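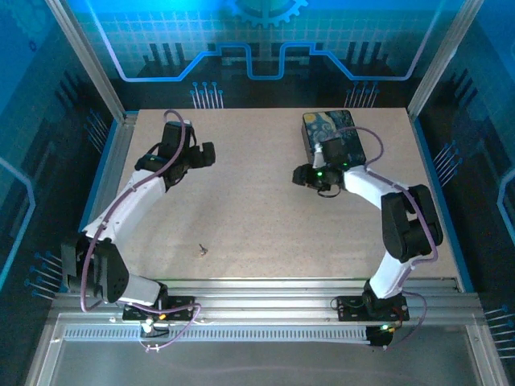
4.2 Preparing the magnetic swimmer cartridge

The Arkex swimmer cartridge holds a suspension of coated helical particles, each too small to be seen without magnification. The particles are steered by the rotating field of the coil unit and have no power source of their own. Before a cartridge is opened, the work surface must be clear of loose steel and iron parts. A light beige tabletop with a fine speckled grain, with only a tin box near a far corner and one tiny metallic item near the front edge, still does not meet this requirement: both must be checked with the supplied test magnet, and anything that attracts it must be moved out of the coil zone.

Note: This section applies to coil units with firmware 2418 or later. For earlier units, use the procedure in Appendix C.

4.2.1 Items required

One sealed swimmer cartridge, type Cikia
One tissue phantom block, gel side protected by film
Test magnet with handle
Pipette and sterile tips
Lint-free wipes
Carrier fluid, at room temperature

Cartridges are shipped cold from the Tistumport warehouse. Leave the cartridge sealed in its pouch until it reaches room temperature. Opening it early causes water to form on the window and blurs the tracking image.

4.2.2 Loading the cartridge

1. Switch off the coil unit at the rear panel. Wait until the FIELD lamp goes out.

2. Put on nitrile gloves. Powdered gloves must not be used.

3. Remove the cartridge from its pouch. Check that the lot number on the label matches the lot number on the pouch.

4. Turn the cartridge end over end until the fluid looks even. Do not shake it. Shaking traps air, and air bubbles are read by the tracker as particles.

5. Peel the film from the phantom block and seat the block in the tray, gel side up. The tray clicks when the block is fully down.

6. Slide the cartridge into the left slot of the tray with the arrow toward the coils.

7. Add carrier fluid with the pipette until the level reaches the lower line on the tray wall.

8. Close the tray cover and lock both latches.

Caution: Do not place the tray in the coil unit with the cover open. Fluid on the coil faces can damage the coating and is not covered by the warranty.

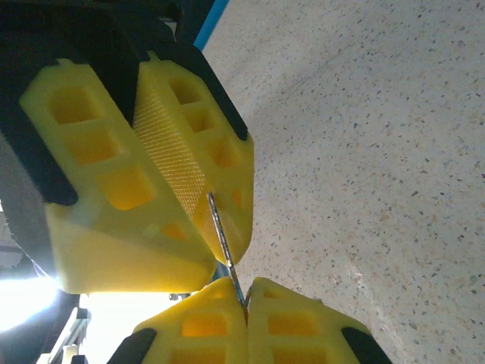

4.2.3 First field check

The first field check confirms that the particles respond before they are driven into the gel. It is run once for each new cartridge and again if the cartridge has been stored for more than two days after opening.

1. Slide the tray into the coil unit and switch the unit on.

2. On the control screen, select Setup, then Field Check.

3. Enter the cartridge lot number.

4. Press Start. The unit runs a slow sweep that lasts 163 seconds. Do not lean on the bench during the sweep.

5. Read the result. PASS means the cartridge can be used. LOW means the response is weak -- repeat the check once. FAIL means the cartridge must be discarded.

If the result is LOW a second time, treat it as FAIL. Raising the field strength by hand does not correct a weak cartridge and can heat the gel.

Note: The Moradi tracking module must be calibrated before the check is run. See Section 3.6.

4.2.4 Disposal

Used cartridges go into the closed container marked for particle waste. Do not pour the suspension into a sink. Rinse the tray with carrier fluid, collect the rinse in the same container, and dry the tray with a lint-free wipe.

Section revised 10th November. Replaces the June issue.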